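Coffee table finish keeps going cloudy, what would you put on it?
Home & Garden Talk > Furniture and Refinishing
Page 1 of 1

maplehound
Posted 7:40 pm

Hi all, long time reader, first time starting a thread. I've got a dark brown wood coffee table I bought secondhand from a place called Petmont when I moved in here. Paid 60 bucks for it and I love it, it's solid and heavy and has survived two apartments. The problem is the top. Every time somebody puts a mug down I get a cloudy ring, and by July last year it had so many that it looked like an Olympics logo.

I sanded the top back over a long weekend and put on a wipe-on oil from Griltik. Looked gorgeous for a month! Then the rings started again. So now I'm thinking I either do more coats of the same stuff, or give up and go with polyurethane, or just wax it and quit caring. What would you do? We eat off this table pretty much every night, if that matters.

dustbin_dora
Posted 7:58 pm

Poly. Done. Oil is lovely on something you look at and a pain on something you eat off. I did our kitchen table in satin water-based poly and the kids have tried everything on it, including nail polish remover (ok, that one left a mark).

How many coats of the oil did you do?

maplehound
Posted 8:04 pm

Two. The can said two to four and I was impatient.

dustbin_dora
Posted 8:06 pm

Well there's part of your answer, lol.

oldgrain
Posted 8:31 pm

I'm going to disagree with Dora. Poly looks fine until it gets scratched, and then you're sanding the whole top to fix one spot. With oil you scuff the bad place, wipe more on, and go to bed. I've had an oiled table for years and I touch it up every spring while the windows are open.

Two coats is thin, though. Do at least 4, let each one dry overnight, and rub it with 400 grit between coats. Light pressure, you only want to knock the fuzz off. Then leave it alone for a couple of weeks before you put anything hot on it. Dry to the touch and cured are different things and that gets a lot of people.

And please lay your oily rags out flat outside to dry. Don't ball them up in the trash, they can catch fire all by themselves.

dustbin_dora
Posted 8:40 pm

"Touch it up every spring" is exactly my problem with it. I don't want a hobby, I want a table.

oldgrain
Posted 8:44 pm

Fair enough, but it takes me half an hour and that includes the coffee.

pinecone_77
Posted 9:12 pm

Has anybody tried the Umik hard wax? I used it on a bench and liked it a lot, it goes on with a white pad and you buff it right off. It's pricey for the little tin, but the tin goes a long way. No idea how it does with hot mugs since I don't put mugs on my bench.

Also, maplehound, are the rings white or dark? White usually means moisture in the finish and you can sometimes get it out with a hair dryer on low. Dark means it got down into the wood and that's a sanding job.

maplehound
Posted 9:20 pm

White, mostly! One dark one near a corner, but that was there when I bought it and I kind of like it.

I'll try the hair dryer tonight.

brasshinge
Posted 9:47 pm

Unpopular opinion: coasters.

I know, I know. But my brother-in-law spent a fortune on a Väisänen table, something like that has to be 3,000 dollars new, and he won't use a coaster on it because "furniture should be lived with." It looks terrible. Meanwhile my flea market special looks great and the only thing I ever put on it is paste wax.

dustbin_dora
Posted 9:51 pm

Coasters only work if every single person in the house uses them. Ask me how I know.

maplehound
Posted 10:35 pm

Update: the hair dryer took out two of the rings!! Low heat, kept it moving, a few minutes each, then wiped a tiny bit of oil over the spots. The third one faded but I can still find it if I get down at eye level. Pinecone, you're a genius.

Here's the table. It's the dark brown it had when I got it, I never stained it. 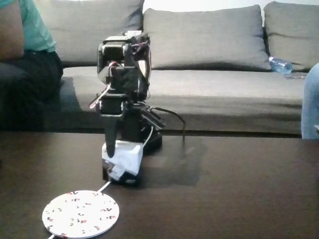
Re: Coffee table finish keeps going cloudy

oldgrain
Posted 10:52 pm

Good color. Don't stain it, whatever you do. A dark top shows dust between coats like crazy, so vacuum, wipe it down with a rag and a little mineral spirits, and let that flash off before the oil goes on. And try your first coat on the underside, in case there's old wax or polish soaked in from a previous owner. If it beads up or stays sticky, stop and clean it again.

dustbin_dora
Posted 10:55 pm

I still say satin poly. It would look really nice on that brown.

maplehound
Posted 11:10 pm

Ok, decision for now: two more coats of the Griltik, sanding in between like oldgrain said, and then it sits for two weeks and we eat at the counter. If the rings come back after that I'm buying poly and Dora gets to say I told you so.

pinecone_77
Posted 11:14 pm

Two weeks of eating at the counter, good luck! Post how it goes with the mugs. And if you do end up with a leftover dull patch, try the Umik on just that bit underneath first, I'm curious whether it'll go over oil.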